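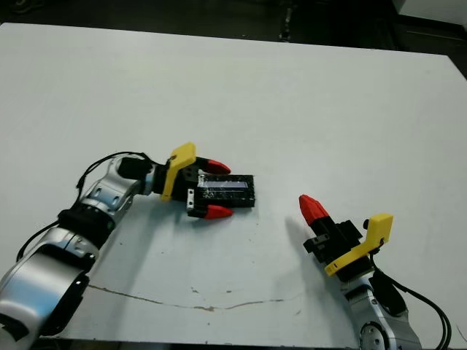
Club de Senderismo Kostis · Blog de socios

Imprimir | Enviar por correo electrónico

La subida al Starano por la cara norte

Llevaba dos años queriendo subir al Starano por el norte y siempre acababa yendo por la pista de Veten, que es más larga pero no tiene pérdida. En marzo me decidí. Dejé el coche en el aparcamiento de Veten a las siete menos cuarte y a las siete ya estaba andando.

El primer tramo va por un camino de carro entre muros de piedra. Hay barro en dos puntos, después de la fuente y antes del puente, y conviene llevar polainas. Pasado el puente hay un cruce sin señalizar: a la izquierda se va al collado, a la derecha a unas bordas. Yo cogí a la derecha y perdí veinte minutos.

Desde el collado hasta la cresta son 665 metros de desnivel casi sin descanso. La senda está marcada con hitos, bastante bien al principio y peor arriba, donde la nieve tapaba unos cuantos. Me puse los crampones en la última pala. Otros años por estas fechas se sube sin ellos, pero la nieve estaba helada en la sombra y no quise arriesgar.

La cumbre tiene 2.603 metros según el mapa. Mi altímetro marcaba 2.701, así que habrá que calibrarlo otra vez. Estuve arriba un cuarto de hora, lo justo para comer un bocadillo y ponerme el plumas. Soplaba bastante viento del oeste y las nubes iban entrando por el valle.

Bajé por la pista. Son muchos kilómetros y las rodillas lo notan, sobre todo en las lazadas del bosque, pero no quería destrepar la pala con la nieve ya blanda. En el refugio Kemeys paré a tomar un caldo. Tienen agua todo el año y abren la cocina a partir de mediodía. El pan se les había acabado.

En total, casi 1.132 metros de subida y ocho horas contando las paradas. La volvería a hacer, aunque en junio, con la cresta limpia y más horas de luz. Me queda pendiente enlazar con el pico de al lado, que desde arriba parece cerca y en el mapa no tanto.

Para quien vaya pronto: la barrera de la pista está cerrada, hay que dejar el coche abajo. El track lo subiré en cuanto le quite el rodeo de las bordas.

Imprimir | Enviar por correo electrónico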